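Clevier 70 Surface Resistance Meter

The Clevier 70 measures the surface resistance of coatings, films and floor materials. It is made for laboratories which need one number they can trust and do not want to spend the morning with the setup. Two parallel electrodes rest on the sample, a test voltage is applied, and the meter reads the current after a fixed electrification time.

Why the electrodes matter

Most errors in this kind of measurement come from bad contact. If the electrode touches the sample only in a few points, the reading will be too high and it will change each time you lift the head. For this reason we supply the Clevier 70 with the Tratlow head, where each electrode has a conductive rubber face and its own spring. The pressure stays equal on both sides also when the sample is slightly curved.

The rubber faces wear with use. We recommend to change them after 2,000 measurements, or earlier if you see cracks. Spare faces are sold in pairs under order number 557.

Electrification time

Insulating samples need time before the current is stable. The standard setting is 60 seconds. You can make it shorter for conductive coatings, but please write the time in your report, as two results with different times cannot be compared.

Humidity

Water on the surface gives a second path for the current - often a much better one than the material itself. Keep samples in the test climate overnight and handle them with gloves. The Dresell chamber can be connected to the meter, and then the humidity is saved together with each reading.

Power and connection

The meter works from its internal battery or from the mains adapter. During measurements above the gigaohm range we advise to use the battery, because mains noise can enter through the supply.

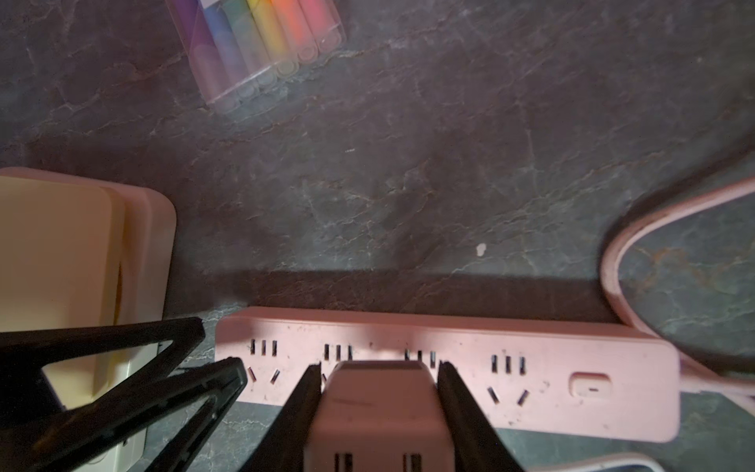 Plug adapter and power strip, both in pink

Included: meter, Tratlow head, two shielded cables, mains adapter, calibration resistor, carrying case.

Options: Dresell climate chamber, Okabe ring electrode for small samples, foot switch.

Delivery time is around four weeks. For prices and for test measurements on your own samples, please use the contact form.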